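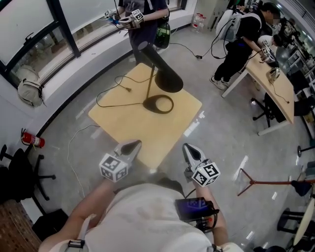
Lamp Corner

The October clear-out of the shared desks has reached the lamps, and we would like a word about cords.

By last count the building owns 29 desk lamps. This is a generous number for a group that mostly complains about the overhead lights and then never switches a lamp on. Liette Hiebert has been going through them and reports that the bulbs are fine, the shades are mostly fine, and the cords are a disgrace. One had been knotted around its own neck so firmly that she cut the knot's acquaintance and put it back on the shelf for Levente.

So, a short refresher. Unplug the lamp at the wall, holding the plug. Pulling from the far end of the room is quick and has cost us 2 sockets this year. Turn the shade down before you carry the lamp anywhere, especially the black cone ones, which like to sit with their chins up and catch on sleeves. Carry it by the stem. The oval ring bases have a hole in the middle that looks like a handle, and Tomás Bettencourt would like it known that the hole is also where the cord goes when you aren't watching.

Coil the cord in loops as wide as your hand and tie it with one of the cloth ties from the Skela box. Please don't wind it around the shade. Please don't tuck the plug inside the shade either, where it rattles all the way down the corridor like a cowbell.

Lamps that flicker go to Ildikó Medve with a note saying what they do. "Broken" is a note, but she has received 56 of those over the years and would welcome some variety. Lamps that work go on the low shelf behind the curved desk, cords facing the wall.

The cloth ties came in a pack of 100. There are noticeably fewer now. If you have been using them on your bicycle, Anikó Bíró has a jar for returns and will look the other way until noon.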